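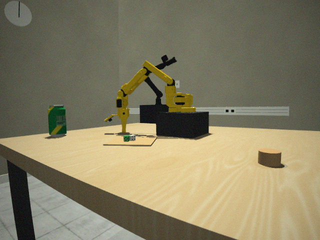

Figure 2. Wooden tabletop with a green soda can near the back left.

4.2 Abandoned drinks and the limits of courtesy

Respondents at the Skirkton office were firm that a drink left on a shared table should be removed by the person who left it. They were less firm on who that person might be. Of the 87 employees who returned the questionnaire, 59 reported having moved a stranger's can in order to sit down, and most of them had moved it to another shared table. Farkas and Balogh describe this as "lateral tidying," a term we adopt with some admiration.

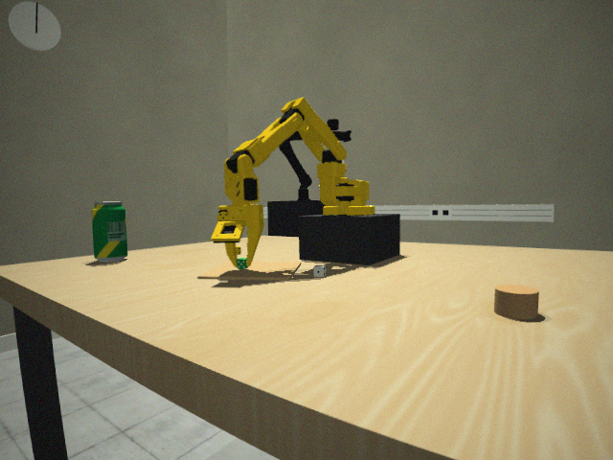 The diary entries tell a less flattering story. Writers who rated themselves "very considerate" waited longest before clearing up, apparently confident that their reputation would do the work. Signs made matters worse: at Skamidbridge, the polite notice put up in July was used as a coaster within two days. We did not code this as resistance – the notice was laminated and of a convenient size – though one of us (Lakatos) still thinks we should have. Differences between floors were small and are reported in Section 4.3.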